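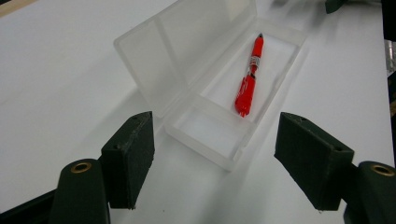
Red pen, open frosted case

Denisden Erville Folding Ski Bike
$252, ships in one box
In stock

Take a bicycle, remove the wheels, the pedals, the chain and the brakes, and point what remains down a snowy hill. The Denisden Erville is a ski bike, a machine with a seat, a set of handlebars and two short skis where any sensible person would expect tires. You sit on it, you lift your feet, and gravity handles the sales pitch.

If you've never ridden one, the learning curve is kinder than you'd think. You're sitting down, so you have less distance to fall, and you wear a pair of stubby foot skis that let you prop yourself up on both sides like a nervous tripod. Most people are making turns by the end of their first hour. Most people are also making a noise they'd prefer their kids hadn't heard.

The frame is welded steel tube with a single hinge behind the head tube. Pull the pin, swing the front end around, put the pin back so you don't lose it in the parking lot, and the whole thing lies flat in the trunk of a midsize car. The skis come off with one lever each. You can fold it with gloves on. We can fold it with mittens on, but we've had a lot of practice and not much of a social life.

The front ski pivots up and down on a rubber-cushioned fork, which takes the sting out of bumps. The rear ski is fixed under the seat and does most of the steering once you learn to lean. Beginners tend to yank the handlebars the way they would on a bicycle in traffic. The Erville will respond to that, promptly, by putting you in the snow. Look where you want to go, lean a little, keep your weight on the seat, and leave the bars alone until you need them.

How do you stop?

Everyone asks, usually in a higher voice than they meant to. You turn across the hill and dig in the heels of your foot skis. The foot skis have a steel claw at the back for this purpose, and it works well on packed snow and well enough on crust. On glare ice it makes an impressive sound. Please do your first runs somewhere wide, with a long flat bit at the bottom and no ponds.
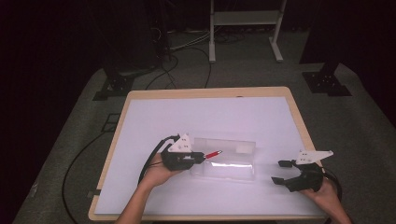

4 min read

Where can you ride it?

Any sledding hill, any snowy field with a slope to it, and a fair number of ski areas. Resorts set their own rules, and the rules change from one season to the next, so call before you drive. Some want a safety leash that ties the bike to your leg or wrist on the chairlift. We put one in the box. A few will ask you to take a short lesson before they let you up the hill, and it's worth taking even if you feel your dignity slipping away. It was going to slip anyway.

Our own testing happens on the long hill at Treltelside, where the bottom third is flat and the fence is farther off than it looks. The Erville is happiest on groomed or packed snow. In fresh snow up to your shins it floats nicely as long as you lean back and keep moving. In anything deeper it becomes a handsome steel thing you carry home.

What you get

One folding frame with padded seat
Front and rear skis, waxed at the factory
One pair of foot skis with buckle straps (fits most winter boots, does not fit most ski boots)
Safety leash
Hex wrench, for the seat bolts
Instruction sheet, with drawings of a man who is having a much calmer time than you will

Specifications

Rider weight: up to 200 pounds
Seat height: adjustable, five positions
Frame: welded steel, powder coated
Colors: dark green, or orange for people who want to be found
Handlebar grips: closed-cell foam, replaceable
Minimum rider age: 12, with an adult close by
Assembly: two bolts and two levers
Warranty: two years on the frame, one season on everything that touches snow

The box arrives with the frame folded and the skis wrapped separately. Bolt on the seat, click in the skis, set the seat height so your boots rest flat when you're stopped. Check the hinge pin before each run. It has a spring clip, and the clip should snap. If it doesn't snap, you haven't finished.

Care and storage

Wipe it down at the end of the day and let it dry indoors. The ski bases take ordinary all-temperature wax, and once every few outings is plenty unless you're racing somebody. Steel edges rust if you leave them wet in a garage, so run a rag over them. In June, when you trip over it looking for the lawn sprinkler, move it to a higher shelf and check the seat bolts while you're there.

Extras

Carry bag with shoulder strap: holds the folded frame, both skis and the foot skis, with a pocket for the wrench you'd otherwise lose.
Spare foot ski straps, pair. You'll want these by the second season.
Wide front ski: swaps onto the same fork for softer snow. Slower on the hard stuff, which some customers consider a feature.

We don't sell a cup holder. Please stop writing to us about the cup holder.

Ordering and returns

Orders placed by noon on December 21, 2018 go out the same day. After that the warehouse closes for the holidays and your Erville spends them on a pallet in the dark. Shipping is free on orders over $100, so the bike always qualifies and the straps by themselves never do. You can also pick up at our Lyons counter, where there's a built-up one on the floor that you're welcome to sit on. People do tend to make the noise.

Send it back within 30 days if it hasn't been on snow. If it has been on snow, it's yours, but get in touch if something is wrong and we'll send parts. Helmet not included. Wear one.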